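Samuele Pace has run the wash room at Vuda for 7 years and sorts kit for 300 members. Most of his working day goes on baskets.

"A solid tub holds damp at the bottom," he says. "A perforated wall lets air in from the side. I won't use anything else for shirts."

The club tried deep hampers from Grasso first. Pace sent them back in October. Staff overfilled them, he says, and the lower layers came out creased and sour. He now prefers a small basket with a handle at each short end, carried level and set down on the floor beside the machine.

Laine Avotiņš, who plans the wash loads, disagrees with him on one point. She would fold before loading. "Folding gives me a count," she says. Pace leaves shirts bunched. "They go in a drum. What is the fold for?"

On colour they agree. Red is kept apart from white for the first few washes, then checked against a damp cloth. "If the cloth stays clean, they can share a basket," Avotiņš says. "If it doesn't, wash the red alone and test again."

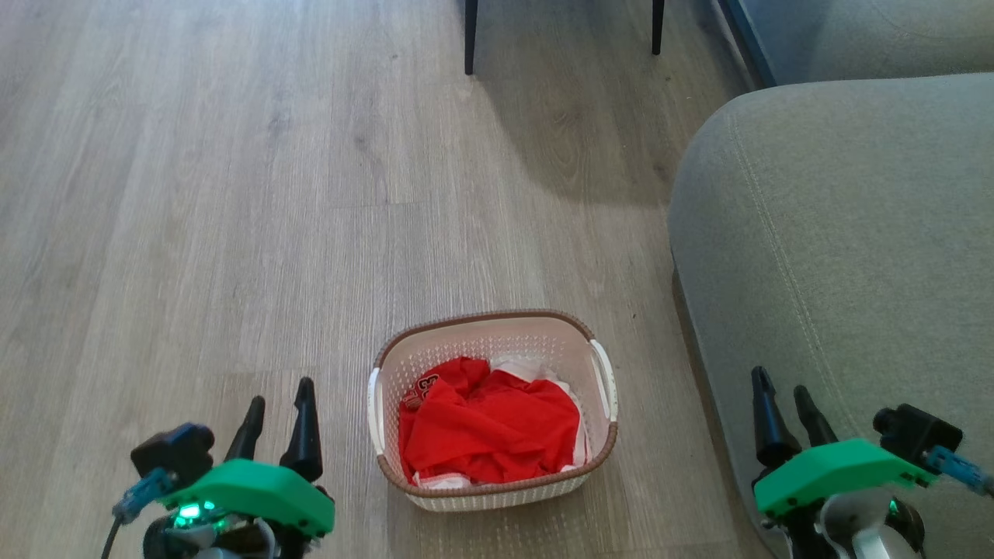
Red and white items in a perforated basket with a brown rim.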